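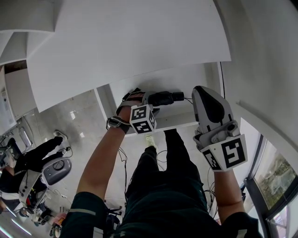
Gomgate Department of Assisted Robotics

Gomgate opens Merkar demonstration program at Marsden site

Marsden, 25/08/2020 – Gomgate has started a new program in which experienced workers show a task by hand, and the recorded movements are used later for teaching a robot. The program has the name Merkar and is carried out together with the engineering office Oltidholm.

In Merkar, the worker wears a gripper device on each hand. White blocks with black-and-white square markers are fixed to the devices, so that the position of both hands can be followed during the work. The first tasks are overhead ones, where a person must reach up under a panel with both arms. Such work is tiring for the shoulders and difficult to program in the usual way.

The department plans to collect more than 4,000 demonstrations from 12 workers. The first 600 will be used for training, and a further 200 will be kept apart for testing. A second stage with remote control of the robot arm is in preparation – its start date will be announced separately.

Companies with overhead assembly or maintenance tasks are invited to propose them for the program. Please write to the Merkar office at Gomgate, Marsden site.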